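4.2 Retellings and their source passages

The second group of texts consists of retellings for school use. We compared 56 of these with the passages of the medieval sources they claim to follow, taking the theft of the apples of youth as the main test case. The episode is short, it survives in few versions, and almost every retelling includes it.

Two features were coded for each text: whether the narrator names a source, and whether the order of events matches that source. In the Lodel series the narrator never names one. The Zova readers print a note at the back of each volume, but the note covers the whole book and can't be tied to a given chapter. Order of events was kept in most of the longer retellings and changed in the shorter ones, where the bargain with the giant is often moved to the end so that it can be told as a confession.

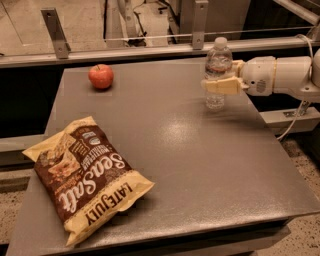
One teacher who read the coded passages objected that moving the bargain was no loss at all, as her students followed the story better when the blame came last, and she would go on teaching it that way. We accept the point for classroom purposes. It does not affect the coding, which records departures from the source without ranking them.

A further difficulty is the vocabulary of kinship. The Ersoy edition uses "brother" for foster-brother, blood-brother and half-brother alike, and readers who know the stories only from that edition will take Loki to be Odin's brother by birth. The Jerkero edition keeps the terms apart but leaves them unexplained. We coded both as departures, the first of substance and the second of presentation.

Across the full set of 2993 coded sentences, disagreement between the 2 coders was concentrated in dialogue. Speech that is reported in the source is commonly turned into direct speech, and it was not always clear which sentence it stood for. Cases of this kind were set aside and are listed in Appendix B.

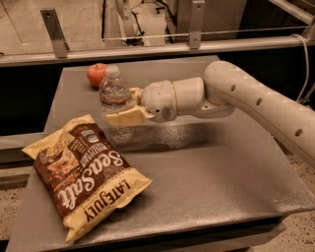

Figure 7. Bottle, apple and bag of tortilla chips on a grey table, with a white robotic arm at right.

The remaining departures concern place names, which are treated in the next section.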